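The Desk

What We Lost When We Lost the Lunch Hour

My first real job came with a lunch hour, and I mean an hour, with sixty minutes in it. At noon a woman in accounts put the cover on her adding machine, and that was the signal. People went home and ate soup. People went to the bank. One man in the shipping department took off his shoes, lay down on a row of flattened boxes and slept until five to one, and he was promoted twice while I was there.

I bring this up because the office I rent a corner of sent out its new house guidelines in September, and the section on lunch is one line long. It asks us to "be mindful of fragrant foods." The section on the printer runs to a page and a half.

There is no rule against lunch, of course. You can go whenever you like, and that is how they get you. If you can go whenever you like, then going at noon is a choice you made, and somebody who made a different choice is looking at you over the top of a screen. So you eat a sandwich over the keyboard with one hand and answer messages with the other, and at four o'clock you find a piece of lettuce in the space bar and feel a small thrill, as if you'd been sent a postcard.

I asked readers to write in about their own lunches, and a surprising number did, most of them between noon and one. Nadiia Dmytriv wrote from a company called Cindach, where the calendar software lets you block out time for lunch and then lets anyone else book a meeting on top of it. She has learned to list hers as "Bạch review." There is no Bạch. It has been reviewed daily since spring, and her manager recently asked whether she needed more support with it.

Another reader keeps a can of chili in a filing cabinet under C, and would like it known that this was her idea before her coworker's.

I've tried to reform. For a while I ate at my desk but with a cloth napkin, on the theory that linen would make it a meal. It made it a meal during which I was also reading a spreadsheet. Then I tried walking around the block with a bagel, and discovered that a person eating a bagel while walking will be asked for directions by everyone in the county.
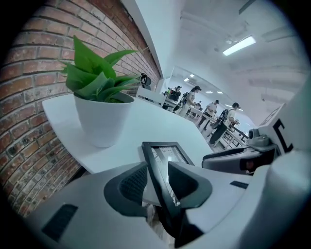
What worked, in the end, was having somebody to meet. Zewditu Workneh runs a lunch counter called Muken, three streets over, and she has views. The counter has 15 stools. The kitchen opens at 11:30 and closes when the lentils are gone. There's no takeout, and when I asked why, she looked at me the way you'd look at a man who wanted to mail himself a bath.

"You sit," she said. "Then you're done, and you get up."

It's a hard system to improve on. You can't put a laptop on the counter, as there isn't room for one beside the bread. You can look at your phone, but your right hand is going to be covered in sauce within a minute and you'll have to think about how much you want to see that message. I have watched people work through this problem in real time. The bread generally wins.

The talk at the counter is not what you would call networking. In the last few weeks I've heard a long argument about whether a dog can be too clean, a full account of a cousin's divorce, told in installments, and a plumber's opinion of every bathroom in the county courthouse. I missed one Thursday and had to be caught up on the cousin. He kept the boat.

The daily plate is $18, and I know what some of you are thinking, because I thought it too. I did the arithmetic on a napkin (paper, hers) and didn't care for the total. But I had been spending a fair bit already on sad things in plastic boxes, and on the second coffee I needed to get over them. I've also stopped eating crackers out of my coat at three in the afternoon, to the relief of the coat.

As for work, it appears to be standing up well without me. I go at noon and I'm back at one. So far the total damage is a single missed call from Drananar, the people who handle our phone lines, asking whether I was satisfied with my phone line.

More letters next month. We have a long one about a microwave, in two parts, and a reply from the man who was accused in August of taking the yogurt. He says it had no name on it. Please keep them coming to the usual address, and tell me what you eat, where you eat it, and whether you were sitting down.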